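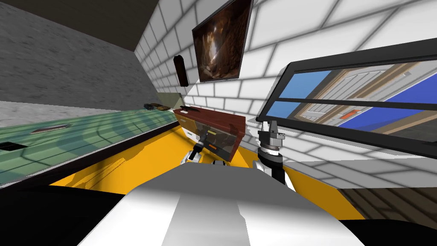
Putting the Parade Away: Off-Season Care for Flags, Banners and Sequins
by Danuta Jakubowski
Posted December 9, 2021

We marched in October, and our Pride banner has spent the weeks since then rolled up behind my ironing board, still wearing part of Kirer Street. I have now dealt with it. If your own parade gear is in a trash bag somewhere, giving you looks, this may help.

Cloth banners

Shake it outside first. Glitter that goes into a washing machine comes out on your work shirts until spring, and mine has been to a mortgage appointment.

Check the colors before you wash anything. Dampen a white rag, press it on each color for a minute and see what comes off. Red is usually the guilty one. If nothing bleeds, wash the banner in the bathtub in cool water with a small squirt of dish soap, rinse until the water runs clear, and hang it over a shower rod with an old towel under it. Painted lettering gets dabbed, never scrubbed. I scrubbed once, and we walked the whole Catier parade behind a banner that said HAPPY PRID.

Roll it onto a cardboard carpet tube, paint side out, with a clean sheet rolled in as you go. Carpet stores will usually give you a tube if you ask nicely and carry it out yourself.
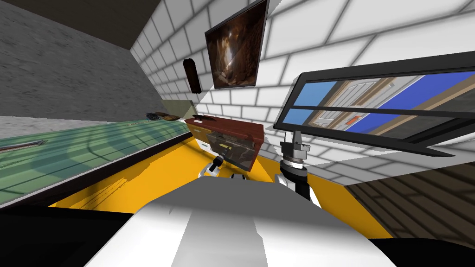 Folding is fine for plain nylon flags, but change the creases when you take them out to look at them. A crease left in the same spot for a few years becomes a split, usually right through the yellow stripe. Frayed ends can be trimmed straight and hemmed again with a zigzag stitch in polyester thread. Cotton thread gives up after one wet summer.

Poles and hardware

Wipe wooden poles down and lay them flat. Leaning in a corner, they bend, and a bent pole makes a flag look as if it has had a long lunch. Telescoping poles should be pulled apart and left open overnight before they go away, especially if you marched in rain. Grommets that have turned green clean up with vinegar and salt on an old toothbrush – keep it off the fabric.

Put all the clips, zip ties and safety pins in one jar and label it. I am aware that I own a jar marked PARADE, MISC. and that it contains a harmonica. 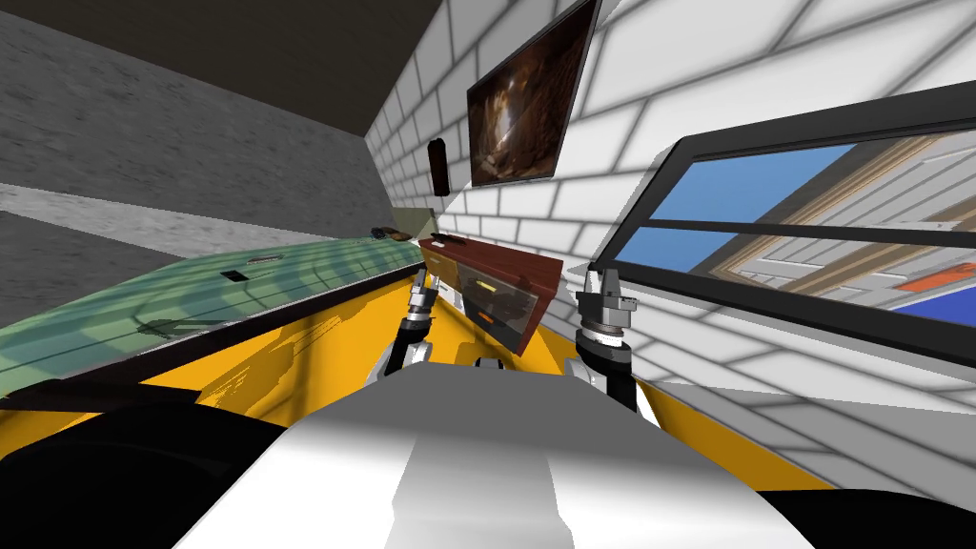 Sequins and feathers come next, and they both hate plastic bags. Turn sequined jackets inside out, air them for a day, and dab the lining at the armpits with equal parts vodka and water. Use the cheap vodka. Store them flat, because a heavy jacket on a hanger will be a dress by June. Feather boas can be steamed from a distance, shaken, and coiled in a hatbox with tissue.

Face paint on a collar comes out with dish soap worked in before the fabric ever sees warm water. Lipstick is the same, though it takes more patience and some language.
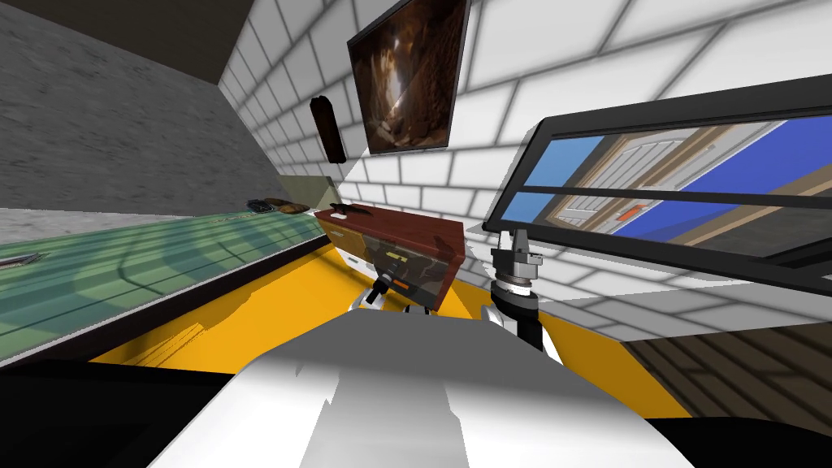 Can I keep a vinyl banner in the garage over the winter?

A garage is all right if it stays dry, but cold vinyl cracks when you bend it. Roll it loosely indoors with the printing facing out, and before the next march let it warm up to 70 degrees before you unroll it.

Whistles go through the top rack of the dishwasher if they are plastic. Metal ones get hot soapy water and a proper drying, cork ball and all. Take the batteries out of the megaphone, too. I left mine in one year and opened it to find something resembling blue cheese.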